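Public comment at a county meeting on the shelter contract, how does it work?

Siv Solheim

I live in Levanano and our county board is voting in October on whether to renew the contract for the migrant shelter on Brarnik Road. I have opinions on it but that isn't what I'm asking about. I want to speak at the meeting and I have never done it before.

The notice says comments are limited to 3 minutes and that you have to sign up by noon the day of the meeting. It also says "written comments may be submitted for the record." Can I do both? And can they cut off the list if too many people sign up? Last time the shelter was on the agenda the line went out the door and a lot of people went home without speaking.

I also want to see the contract before I talk about it. The agenda packet only has a one page summary with the dollar amount for the year and the name of the contractor, Likis. Do I have to file a records request for the rest?

likelyvoter22

Yes, you can do both in most places. Speaking and writing are separate things and the clerk files them separately. Check the board's rules of procedure, which should be on the county site under the clerk or under meetings.

They can usually limit the total time for public comment as long as they apply it the same way to everybody. Our board caps it at one hour per item. If you are number 40 on the list you probably won't get called, so sign up the morning the form opens. They can't skip you for being against the contract or for it.
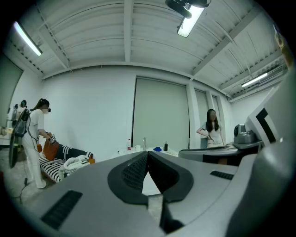

On the contract, call the clerk before you file anything. A signed contract with a county is a public record in every state I know of, and a lot of clerks will just email it. If they tell you to file a request, ask for the current contract, any amendments, and the monthly invoices. Ask for them as PDFs so you don't get charged for copies. Do it now. Some counties take weeks and October will come up fast.

The draft of the renewal might be harder to get. In some states drafts are exempt until they go to the board.

Öberg

just go and talk. they don't listen anyway, they have their minds made up before you walk in. I spoke twice about the border stuff and got a thank you and next speaker please

pat_in_the_valley

I worked in a clerk's office for a few years, so a few practical things.

Write it out and time yourself. One typed page, double spaced, takes most people close to two minutes. People always go over, and the microphone does get turned off.

Say your name and what part of the county you live in first. Then say what you want them to do: renew, don't renew, renew for six months, put off the vote. We had speakers who used all their time on what Congress should do about asylum, and a county board has no say in that. The board can vote on the money, the building, the length of the contract and what reports the contractor has to turn in.

Send your written comment a couple of days early. If it comes in the same afternoon, it goes in the record but the members may not see it until after the vote. Put the agenda item number in the subject line.

If you have handouts, bring one for each member plus one for the clerk, and give them all to the clerk. Don't walk them up to the board yourself.

Comments (4)

Siv Solheim: Thank you. I called the clerk and she is sending the current contract and two amendments. The invoices need a form.

dmk800: Does anyone know if you can give your time to another speaker? Our county stopped allowing it.

pat_in_the_valley: Depends on the rules. Ask when you sign up.

Öberg: good luck with the form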